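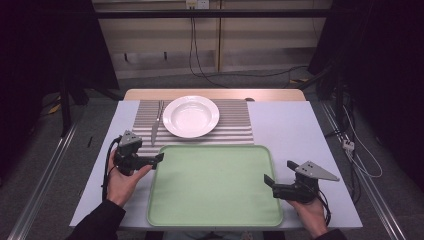
Chapter 5
Eating Together: How Meals Got Their Rules

Think about the last time you ate at someone else's house. Did you wait for everyone to sit down? Did you know which fork was yours? You probably got through the whole meal without giving it a thought, and that is exactly what makes table manners so much fun to study. They are rules we follow with our mouths full!

For much of European history, diners brought their own knives to the table and used their fingers for a good deal of the rest. The fork had a slow start. It was in use in parts of Italy centuries before it caught on farther north, where plenty of people thought it was fussy or even a little silly. Why carry a tiny pitchfork when you had perfectly good hands? Yet the habit spread, first among the wealthy and then, as metal goods got cheaper, into ordinary kitchens.

Other parts of the world took other paths. Chopsticks have been used in China for more than 2,000 years, and food there is often cut small before it reaches the table. In Ethiopia, a soft flatbread called injera is plate and utensil at once (and you get to eat it at the end). In much of South Asia, eating with the right hand is a skill children learn early, with its own ideas of what looks neat and what looks sloppy.

In this chapter we will look at who sits where, who gets served first, and what happens when somebody breaks a rule. We'll also read from the letters of Tiina Kallio, who ran a boarding house in the mill town of Nurmi and fed 23 lodgers at one long table. Her complaints about elbows are wonderful.

Key terms: commensality, place setting, etiquette, host, staple

Before you read
Write down five rules your family follows at meals. Put a star next to any rule that someone once said to you out loud. Keep the list handy, as you will need it again in Section 2.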